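Hellby Felt Pads, pack of 70

I started stocking these in July after my own kitchen chairs had chewed two long scratches into the floor, and I've been putting them on everything since. Chairs, the bookcase, a plant stand, the underside of a fruit bowl (why not!). They're thick, dense wool felt with a sticky back, and they come in two sizes on 6 sheets.

Wipe the chair leg with rubbing alcohol first and let it dry. Press the pad on hard, then leave the chair upside down overnight. I skipped that the first time and found pads stuck to my socks for a week — learn from me.

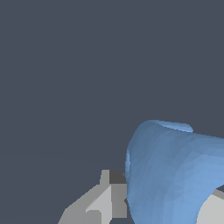 Mine lasted 8 months on the dining chairs and then the edges started to fluff, one reader wrote in to say, so she now swaps them out before company comes. That matches what I get at home. If you have kids who scoot, expect less.

The old Cuteo pads I used to carry were cheaper, but they slid right off in warm weather and left goo behind. I won't go back. Orders ship from Brorncombe in a plain padded envelope, and you can return any unopened sheets.

Comments (3)

Do these work on tile? My grout lines eat everything.

Bought 2 packs, used one on a piano bench. So quiet now!

Wish they came in a darker brown.

Contact: Karpenko Home Goods, Brorncombe | © 2021 Karpenko Home Goods | Back to top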